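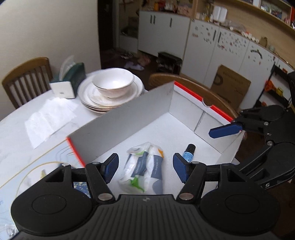

Joelle Saliba wrote in to say that her left gripper had started dropping clear plastic packages while the width reading stayed perfectly normal, and asked whether the encoder was dying. Probably not. The same fault has come through our bench enough times that it gets its own page.

Fixing false width readings on Urness hand-held grippers

This page covers the Urness two-finger hand-held gripper, used singly or as a left and right pair, recording into Cakero. It applies when the number in the log and the gap between the finger pads no longer agree. If you replay your recordings on a Serov arm, read the safety section first, before you replay anything else.

What the fault looks like

The gripper feels fine in the hand. The trigger moves smoothly and the fingers open and close. In the log, the width trace has the usual shape. But when the fingers are fully closed on nothing, the trace doesn't go down to zero, or it goes below zero, or it lands in a different spot each time you close.

On hard items such as a box or a bowl you may not notice for weeks. Soft packages show it first. Crinkled wrapping gives way under the pads, so a couple of millimeters is the difference between a pinch that lifts and one that slides off. Small bottles are the next thing to go wrong. They roll out toward the finger tips as they are picked up.

We have found three causes, listed here by how often we see them.

Worn linkage pin. The pivot pin lets one finger lag behind the other. The encoder reads the drive side, so it doesn't know.

Pad creep. The glue under a finger pad softens and the pad slides or lifts at the tip.

Slipped zero. The zero offset stored in Cakero was set with something between the fingers, or was copied over from the other hand.

Safety: stop replay until you have checked

A recording with a bad width looks normal to the arm. If the log says the fingers were at 18 mm and they were really wider, the Serov will close further than the person did. It will crush a soft item. On a rigid one it will push until the force limit trips, and if the force limit has been turned up for some other job it may not trip in time. At Qin we cracked a bowl this way and sent a piece of rim across the bench. The person standing there had glasses on and was not hurt.

Before you go on:

Set the Serov to hold and press the stop button. Don't rely on pausing the queue in Cakero. A paused queue will start again if the computer restarts.

Turn the force limit back to the factory setting.

Mark every recording made since your last good width check as held. If you don't know when the last good check was, hold all of them from that gripper.

Check both hands even if only one is acting up. Two grippers working over the same open box knock into each other, and a knock that bends one linkage has hit the other one too.

What you need

A flat 18 mm gauge block
A hex driver that fits the pivot screws
A fine marker
Isopropyl alcohol and a lint-free cloth
Pad adhesive and a spare set of pads
Medium threadlocker
Replacement pins, if yours are worn

Step 1. Check the zero

Open the live view in Cakero and select the gripper by its serial number. The left and right labels can be swapped by plugging the cables in the wrong order, so don't go by those.

Close the fingers on nothing, hold for a slow breath, and write down the reading. Open fully and close again. Do this five times.

If all five readings match each other but aren't zero, you have a slipped zero. Skip to Step 5.

If they are scattered, the problem is mechanical. Keep going.

Step 2. Check with the block

Put the block between the pads at the base and close gently. Note the reading. Move the block to the middle and then to the tips, closing with the same light pressure each time.

All three should read 18 mm, give or take 0.3. If the base is good and the tips read low, look at the pads. If all three wander, look at the pins.

Step 3. Check the pads

Unplug the gripper. Draw a thin line across the edge of each pad and onto the finger behind it. Squeeze the block hard at the tips, let go, and look at the lines. If the two halves of a line no longer meet, the pad is creeping.

Peel it off from the base end. Pulling from the tip can bend the finger. Clean off all the old glue with alcohol, let it dry fully, put on the new pad, and clamp it flat overnight. We tried getting away with an hour. The pad moved again the same afternoon.

Don't trim a lifted tip with a knife and carry on. The textured face has to be whole or the friction changes, and then the recordings from before and after won't match.

Step 4. Check the pins

Hold the body still and wiggle each finger side to side with the trigger released. Then press it in toward the center and let it go. A good joint has no click. If you feel one, put a fingertip on each pin in turn and wiggle again until you find the pin that moves.

A pin that turns in its seat is often just loose. Back out the screw, clean the thread, add one drop of threadlocker, and tighten until it stops. Wipe off any extra right away. Threadlocker that gets into the joint will make the finger stick, and you'll be back here with a different fault.

A pin with a visible groove has to be replaced. Replace the matching one on the other finger as well. A new pin on one side and an old one on the other will give you uneven closing from the first day.

Let the threadlocker cure before you plug in again. Check the label for the time.

Step 5. Set the zero again

Wipe both pads. Look between them for scraps of plastic film. One folded scrap is enough to throw the zero off, and clear film on a dark pad is easy to miss under room light. Hold it up to a lamp.

Close the fingers, choose Set Zero in Cakero, open, and close once more. The reading should be zero. Put the block in and confirm 18 mm at the base, middle and tips. Save the offset under the serial number for that gripper. Never use Copy To Other Hand. The offsets are different for every unit and the button should not be there.

Step 6. Sort out the held recordings

Most can't be saved. If the fault was a slipped zero and you know the offset, you can apply the correction in Cakero under Edit, Width, Shift, and it will be right for the whole recording. With creep or a worn pin the error changes from one grasp to the next and there is no single number to put in. Delete those. We lost 47 on our worst round.

For any you correct, replay one on the Serov at the slowest speed with a foam block in place of the real item. Stand outside the reach of the arm with a hand on the stop. If the foam comes out with dents deeper than the pads left when it was recorded, the shift is wrong.

How often to check

Steps 1 and 2 take a few minutes. Do them at the start of each session and again after any drop or hard knock. Do the pin check in Step 4 every 1000 closes. Cakero keeps the count under Device, History. We change the pins at 3000 whether they click or not.

Back to Joelle Saliba's gripper: her five closed readings were scattered, and the block read low only at the tips. That is a creeping pad. The encoder can stay where it is.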